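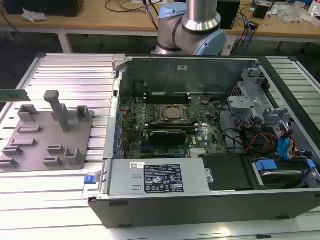

Ich verkaufe seit dem Sommer den halben Hausstand meiner Tante über Kleinanzeigen und bin inzwischen der Meinung, dass „VB“ aus dem deutschen Sprachgebrauch entfernt gehört. Ich schreibe 66 Euro VB für eine Stehlampe und bekomme nachts um halb zwei die Frage „Was letzte Preis“, ohne Gruß und ohne Fragezeichen. Schreibe ich Festpreis, kommt dieselbe Frage mit Fragezeichen. Beim Rechner ist es noch schlimmer: Gehäuse offen, Dell-Board gut zu sehen, der Prozessor liegt ohne Kühler blank in seiner Halterung, und im Text steht in Großbuchstaben KÜHLER FEHLT. Drei Leute wollten wissen, ob der Kühler dabei ist. Einer bot mir 42 Euro, falls ich den Kühler „wieder reinmache“. Wie haltet ihr das, mit oder ohne VB? Und antwortet ihr überhaupt noch allen?

Gruß, Rania (r_alaoui)

---

**umesh_s**

Immer VB, immer ein Drittel zu hoch. Der Käufer will das Gefühl, dich über den Tisch gezogen zu haben, und das Gefühl verkaufe ich ihm gern mit. Anfragen ohne „Hallo“ lösche ich ungelesen. Bis auf die, bei denen es um das Sofa geht. Das Sofa muss weg.

---

**Haslam_K**

> immer ein Drittel zu hoch

Genau wegen solcher Leute suche ich stundenlang nach einem Fahrradanhänger und finde nur Mondpreise. Ich schreibe Festpreis, meine Festpreis und werde damit alles los. Letzten November ein Hajji-Teppich, 363 Euro, keinen Cent weniger. Die Dame hat passend gezahlt und mir noch Quittengelee dagelassen.

---

**umesh_s**

@Haslam_K 363 Euro ist doch kein Festpreis, das ist das Ergebnis einer Verhandlung, die du vorher mit dir selbst geführt hast.

---

**Haslam_K**

Mit mir verhandelt es sich wenigstens zivilisiert.

---

**citlali.m**

Zur eigentlichen Frage: Ich antworte jedem genau einmal, mit einem Textbaustein. „Hallo, Artikel ist noch da, Preis steht in der Anzeige, Abholung ab 18 Uhr.“ Wer danach noch schreibt, kommt meistens auch. Wer „Bin gleich da“ schreibt, kommt nie. Wer einen Roman über den Umzug seiner Schwester schickt, kommt mit der Schwester und nimmt noch den Schirmständer mit, der gar nicht zum Verkauf stand.

@r_alaoui: Bei Technik würde ich die Mängel in die Überschrift packen. Den Text liest kein Mensch.

---

**r_alaoui**

Hab ich probiert. Die Überschrift lautet jetzt „PC ohne Kühler“. Heute früh gefragt worden, wie laut der Lüfter ist.

---

**yasmine_b**

Gegenstimme: Ich kaufe viel gebraucht und finde Verkäufer mindestens genauso schlimm. „Nur Abholung“, und dann steht da eine Postleitzahl, die zu einem Feldweg gehört. „Neupreis 400 Euro“ bei einer Erkon-Küchenmaschine, die seit Jahren im Keller stand und auch so riecht. Und das berühmte „Funktion nicht getestet“. Da steht das Gerät, dort ist die Steckdose. Was hat dich aufgehalten?

Ich frage übrigens auch nach dem letzten Preis. Allerdings mit Hallo.

---

**umesh_s**

„Funktion nicht getestet“ heißt getestet. Steht so im Wörterbuch, gleich neben „leichte Gebrauchsspuren“ (Brandloch) und „aus tierliebem Haushalt“ (kein Sofa mehr, nur noch Katze mit Holzgestell).

---

**Haslam_K**

Jetzt wissen wir auch, warum dein Sofa nicht weggeht.

---

**citlali.m**

@yasmine_b Bei Ungetestetem bin ich bei dir, beim Versand nicht. Ich habe einmal eine Urari-Deckenleuchte verschickt. Glasschirm, drei Lagen Luftpolster, Karton im Karton. Der Käufer fand die Verpackung „übertrieben“ und wollte Rabatt für die Entsorgung. Seitdem nur Abholung, Feldweg hin oder her.

---

**yasmine_b**

Ok, der ist schlimmer als ich.

---

**r_alaoui**

Zwischenstand: Stehlampe ist weg, für 60. Ich hatte Festpreis dran, er hat trotzdem gefragt, und ich war müde. Der PC ist bis Donnerstag für jemanden reserviert, der gegen das Cikent-Regal aus dem Flur tauschen will, also gegen seins. Meine Tante besitzt bereits zwei davon, die stehen auch noch drin. VB.

---

**umesh_s**

Was letzte Preis für beide Regale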